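Skiltetti Kitchen Set
README for the club's countertop recordings

Hello and welcome! If you have found your way to this folder you are probably either a new member of the Skiltetti robotics club or somebody from one of the other student teams who asked us for data at the spring meetup. Either way, please read this page to the end before you copy anything, as a couple of the folders have traps in them that cost us a whole evening in February.

What is in the set

There are 317 recordings, each one a single attempt at a small kitchen job with the arm driven by hand by a club member. We collected them for our entry in the Pluvard student challenge, where teams have to teach an arm to tidy and rearrange things on a counter it shares with everyday clutter. The challenge rules let you pick your own objects, and we went for things that are light, cheap to replace and hard to break (we had learned our lesson with the mugs).

The tasks fall under 3 headings: dishes, drawer, and play food. Dishes means moving small bowls and lids on or off the cutting board. Drawer means opening or closing the little bamboo drawer, sometimes with something going in or coming out. Play food is picking up a toy and setting it down somewhere else, usually on or off the teal plate. 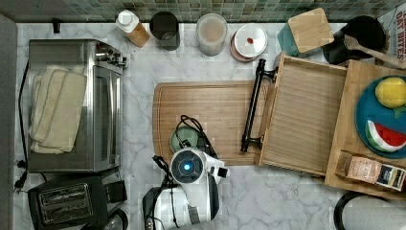
The counter from above, with the cutting board in the middle and the toy lemon and watermelon slice on the teal plate.

We left the ordinary kitchen stuff on the counter while recording, and we would ask you to do the same if you add to the set. Our first practice recordings, made on a bare folding table, trained a model that did beautifully on a bare folding table and then fell to pieces as soon as there was a toaster in view. Those early ones are in the folder called old_table, and they are not part of the 317.

How the folders are laid out

Each recording has its own folder, named with the task heading and a running number, so drawer_046 is the drawer recording numbered 46. Inside you will find the video files, a table of joint positions, a table of gripper openings, and a short text file called notes. Please do read the notes! They are written by whoever was driving at the time, and they vary from one word to a long grumble, but they are often the only place where a restart or a fumbled grasp got written down.

The gripper opening is stored from 0 (closed) to 1 (open). In the old_table folder it runs the other way. That was the lost evening in February, and we are still a little sore over it.

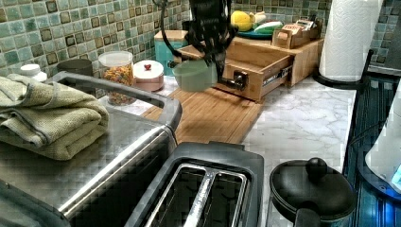 Grasp labels are the part of the set we have worked on hardest, and also the part we would most like help with. Every recording has a start and end time for each grasp, marked by one member and looked over by a second. We count a grasp as started when the fingers have hold of the object, even if it is still touching the surface, and as ended when the fingers let go. A moment like the one with the pale green bowl held at a slight tilt just over the board is therefore inside the grasp, and it stays inside until the release, however long the driver hovers. Earlier versions of the labels stopped the clock as soon as the object got near its target, so if your times don't match ours, check which version you have.

Known problems

In 22 of the recordings the joint table starts late and the first bit of motion is missing. They are listed in late_start.txt. We kept them in because the video is fine, but leave them out if you are training on joint positions.

Shiny surfaces give our depth estimates a hard time, the toaster oven above all. We don't ship depth for that reason, though the script we tried is in the tools folder if you are feeling brave.

Drawer recordings are fewer than we wanted. The drawer took a lot of practice to drive well, and people (understandably) kept signing up for play food instead.

Using the tools

The viewer is called Jitetti and lives in the tools folder with its own instructions. It plays the videos side by side with the gripper curve underneath. The converter, Beddoe, turns our tables into the layout that the Pluvard challenge expects. Run Beddoe on a copy, please, as it writes over the files it is given and we haven't gotten to fixing that yet.

Sharing and adding

You are welcome to use the set for class projects, club work and the challenge itself. If you put it in a report or on a poster, just mention the Skiltetti club by name. New recordings go in the incoming folder with notes filled in, and one of us will check the labels before they are moved over. Questions can go on the club board, and we do like getting them, even the ones about the gripper numbers.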